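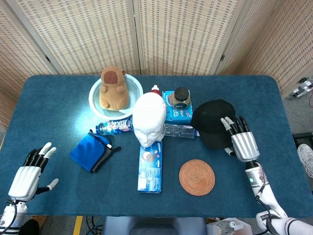 Pregunta: ¿Es viable encargar ya a una máquina la recogida y clasificación de objetos variados?

Formulo esta consulta en calidad de responsable de servicios internos de Wiltby, entidad que gestiona una residencia para estudiantes y una pequeña tienda de artículos de segunda mano en la planta baja. La Dirección me ha solicitado un informe previo sobre la posibilidad de automatizar la recogida de las mesas comunes y la clasificación de lo que en ellas queda depositado. La dificultad reside en la variedad: sobre una misma mesa pueden coincidir, como en la fotografía, una gorra negra, una botella de plástico tumbada, un tarro de vidrio colocado encima de una caja, un envase de galletas Oreo y un peluche metido en un cuenco. Cada uno de esos objetos tiene un destino distinto y exige un modo distinto de asirlo.

La tienda presenta un problema semejante. Las donaciones llegan mezcladas y el personal debe separarlas antes de su valoración. En la última campaña se registraron 1075 artículos, y la clasificación inicial ocupó a dos personas durante 54 horas. El presupuesto orientativo para una prueba es de 3000 euros, cantidad que no contempla la compra de equipos y que se destinaría, en su caso, a un alquiler de corta duración.

Agradecería respuesta a las siguientes cuestiones:

1. Si existe en la actualidad algún sistema capaz de recoger una mesa de estas características sin supervisión continua.
2. Qué tareas del hogar o de la tienda pueden delegarse ya con garantías razonables.
3. Qué condiciones deberían figurar por escrito antes de aceptar una demostración de un proveedor.

El informe debe presentarse en mayo. Se ruega a quienes respondan que indiquen si hablan por experiencia directa.

Consulta publicada el 2026-04-19
Compartido 20 veces

Respuesta 1, de Hsiu-ying Lui
(Respuesta aceptada)

Respondo por experiencia directa. Durante dos años coordiné las pruebas de manipulación en Trumholm, un almacén de devoluciones de tamaño medio, y desde entonces asesoro a centros que se plantean preguntas parecidas a la suya.

Respecto de la primera cuestión, mi respuesta es negativa para un uso ordinario. He presenciado demostraciones en las que una máquina con dos manos vaciaba una mesa completa, y el resultado era meritorio. No obstante, en todos los casos que pude examinar había una persona preparada para detener el equipo, los objetos se habían ensayado previamente y nadie esperaba la mesa para cenar. La residencia que usted describe no cumple ninguna de esas tres condiciones.

Conviene distinguir entre coger un objeto y saber qué hacer con él. Una caja de cartón rígida y cerrada admite errores de algunos milímetros en el agarre. Una gorra se deforma al presionarla, y si se toma por la visera puede girar durante el traslado. Las botellas tumbadas ruedan cuando los dedos las rozan antes de cerrarse. El tarro apoyado sobre una caja obliga además a decidir un orden, puesto que retirar primero la caja supone tirar el tarro. Una persona resuelve esto sin pensarlo. En nuestras pruebas, los objetos apilados fueron la causa principal de intervención humana, por delante de los blandos y de los transparentes.

Estos últimos merecen mención aparte. El plástico transparente y los reflejos en las superficies siguen provocando errores de localización en los sistemas que dependen solo de cámaras. Si las mesas de la residencia reciben luz directa, solicite que la prueba se realice a distintas horas del día.

En cuanto a la segunda cuestión, considero delegables hoy, con supervisión ocasional, las tareas siguientes:

- Aspirado y fregado de suelos despejados.
- Transporte de cubetas o bandejas entre dos puntos fijos, si el recorrido carece de escalones.
- Lectura de códigos y pesaje de artículos presentados de uno en uno.
- Clasificación de cajas de dimensiones conocidas.

No delegaría todavía la retirada de mesas, la manipulación de vidrio, el doblado de prendas variadas ni la valoración de donaciones. En su tienda, la mejora más rentable consistiría probablemente en una cinta corta con lector y balanza. Las dos personas seguirían colocando los artículos y dejarían de anotarlos a mano.

Sobre la tercera cuestión, en Trumholm exigíamos por escrito lo siguiente:

a) Que los objetos los aportase el cliente el mismo día y sin aviso previo.
b) Que se declarase si el equipo actuaba de forma autónoma o si lo guiaba un operador, en la sala o a distancia.
c) Que se anotase toda intervención humana, incluida la de recolocar un objeto caído.
d) Que el tiempo se midiese desde la primera orden hasta que la mesa quedase limpia, pausas incluidas.
e) Que el proveedor respondiese de los daños.

El apartado b) es el que más resistencia suscita. La guía por operador es un procedimiento legítimo y de uso corriente para enseñar a estos equipos, pero el rendimiento obtenido de ese modo no puede trasladarse a un informe como si fuera autónomo.

Con el presupuesto indicado no recomendaría el alquiler de un equipo con manos. La mayor parte se consumiría en transporte e instalación.

A 20 personas les ha resultado útil esta respuesta

Respuesta 2, de Shu-fen Leung

Discrepo en parte de la respuesta anterior. Formo parte del equipo de operaciones de Tolteck, empresa dedicada a la reposición en comercios, circunstancia que declaro a efectos de transparencia. No vendemos máquinas; las utilizamos.

La pregunta sobre si una máquina puede recoger la mesa completa me parece mal planteada para un informe de esta naturaleza. Nuestra práctica consiste en dividir el trabajo. La máquina retira lo que reconoce con seguridad suficiente y deja lo demás donde está, y una persona pasa después. Con un umbral prudente, el equipo deja muchas cosas sin tocar, pero rompe muy pocas. Para una residencia, una mesa medio recogida a las siete de la mañana puede tener valor. Esto depende del horario del personal, dato que la consulta no facilita.

Coincido plenamente en lo relativo al vidrio y a los objetos apilados. Añadiría las bolsas con correa o asa, que se enganchan en los dedos y arrastran lo que tienen al lado. En nuestro caso se resolvió excluyéndolas.

También aconsejo consultar a la aseguradora antes de toda prueba en zonas con estudiantes. Nosotros lo hicimos tarde y fue preciso aplazar el inicio.

Respuesta 3, de usuario registrado sin nombre

En mi domicilio dispongo de un robot aspirador y el resultado es satisfactorio, salvo con los flecos de la alfombra. Para las mesas sigo empleando una bandeja. Entiendo que la consulta se refiere a otro tipo de aparatos, pero lo indico por si fuera de utilidad.

Comentario de la persona que formuló la consulta

Agradezco las tres respuestas. Trasladaré a la Dirección la propuesta de la cinta con lector y balanza, junto con la relación de condiciones de la señora Lui. Respecto de la observación de la señora Leung, el personal de limpieza de la residencia comienza a las ocho. Solicitaré asimismo el parecer de la aseguradora.

4 comentarios · 3 respuestas

Consultas relacionadas

Lavavajillas industrial en residencias: periodicidad de la descalcificación
Etiquetado de donaciones sin código de barras
¿Debe informarse a los residentes de la presencia de cámaras en equipos móviles?
Robots de fregado y suelos de corcho
Modelo de acta para demostraciones de proveedores
Depósito de objetos olvidados: plazos de conservación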